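Istier Household Tasks: Crockery Subset
Data card, release 2

Summary

The Istier collection was assembled to examine whether a two-armed workcell can carry out ordinary kitchen chores to a standard a householder would accept. The crockery subset concerns mugs, cups and a yellow surface set toward the back of the bench.
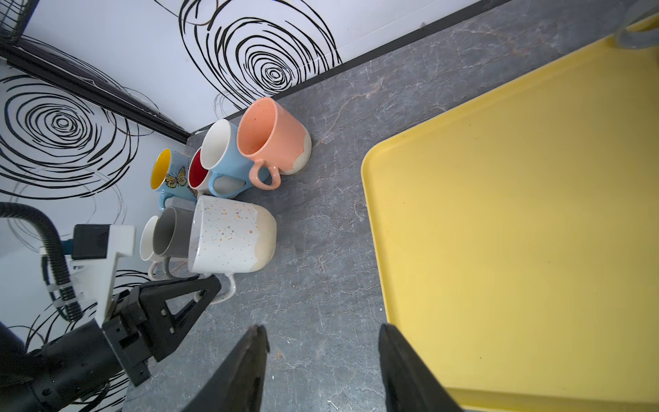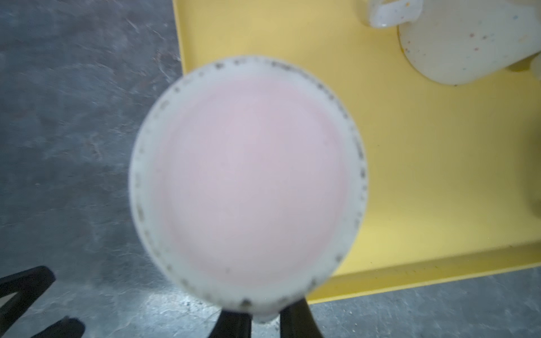
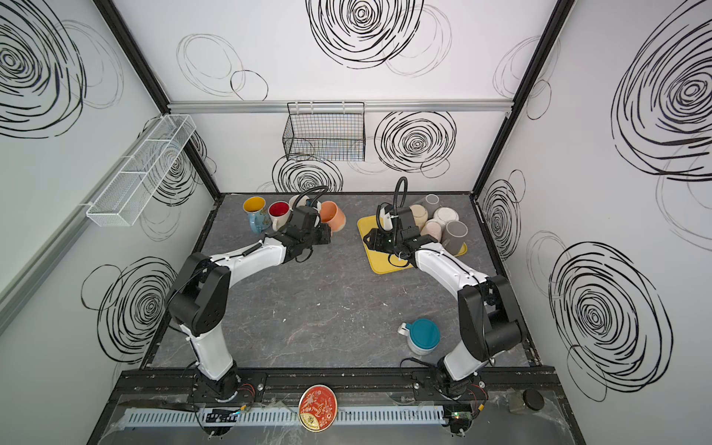
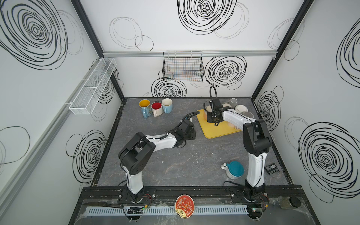 Contents

The subset comprises 36 episodes, each with wrist and fixed views. Episodes run at 30 frames per second and were recorded under teleoperation by trained staff at the Drindard laboratory.

Intended use

Training and evaluation of grasping and placement policies. The subset is not suitable for assessing food safety, washing performance or work near children.

Baseline results

The Rosser policy completed 14 of the 36 tasks without intervention. Handles facing away from the gripper were the principal cause of failure. On this evidence, the authors do not consider unattended clearing of a kitchen bench to be achievable at present.

Licence and maintenance

Released for non-commercial research. Labelling errors should be reported to the Olska data office, which reviews corrections each August.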